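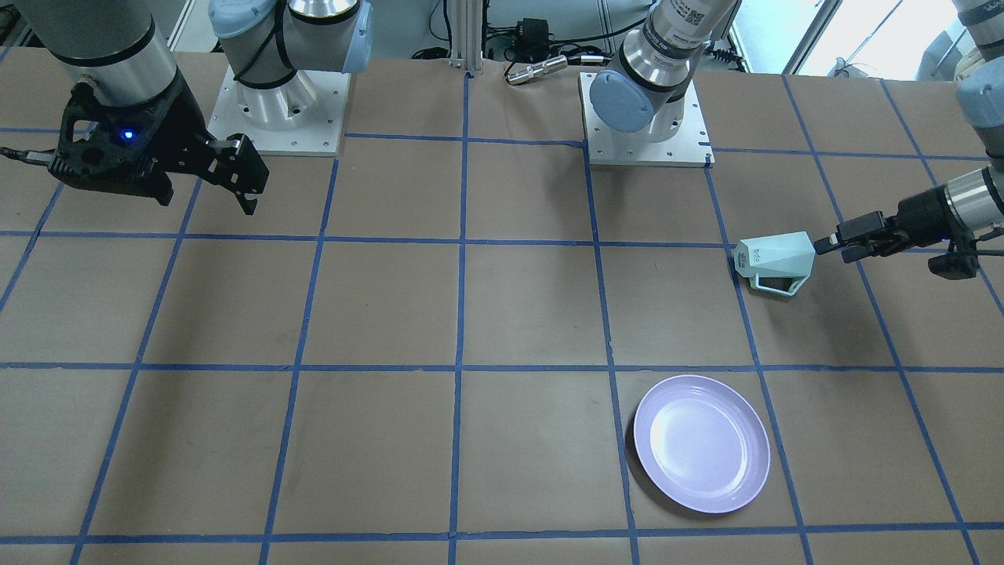 Process Technician, Alternative Fuels (shift work)
Waweru cement plant, Siverora
Posted 2022-10-24

Siverora burns prepared waste in its kiln in Waweru as a part replacement for coal. At present we take dried sewage sludge and sorted plastic and paper from the Banow transfer station. Next year we would like to take also wood from demolition sites, and for this we need one more person in the fuel preparation team.

The work is partly in the fuel hall and partly in the laboratory. You will receive the trucks, take samples from each load, and decide together with the shift leader if the load can go to the shredder. In the laboratory you will measure moisture, ash, chlorine and heating value. When the chlorine is too high, the material makes rings and blockages in the preheater, and then we must stop the kiln. We would prefer to send one truck back than to have such a stop.

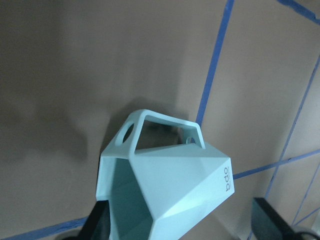 You will also look after the dosing line between the hall and the main burner. The temperature of the material in the kiln is over 1,000 degrees, so small changes in the fuel are seen quickly in the free lime results and in the carbon monoxide at the kiln inlet. The control room will call you when this happens, and you should be able to say what was fed and from which bunker.

What we ask from you:

A technical diploma in chemistry, process engineering, mechanics or similar.
At least 3 years in a plant with solid fuels or waste – cement, lime, power or district heating are all fine.
Practice with sampling of mixed materials. If you know only coal sampling, we will teach you the rest.
A forklift license, or willingness to get it during the trial period.
Good spoken English, as the team comes from several countries.

It is helpful if you have worked with the Setatura weighing and records software, but this is not a condition. Please note that the hall is dusty and noisy, and that some loads have a strong smell also with the ventilation running. A breathing mask is needed in certain areas, so you must pass the medical check for it.

We work in a rotation of 4 shifts, with nights and weekends included. The contract is permanent after a trial period of 3 months. Shift allowance, work clothes and the bus from Banow are paid by the company. The salary depends on experience – please write your expectation in your letter.

Send your CV and a short letter to Teodor Zalewska, fuel preparation, at the plant address, or leave them in an envelope at the main gate. Interviews are held in November and include a walk through the fuel hall, so please come in closed shoes. Applicants from outside the region can ask for the first interview by phone.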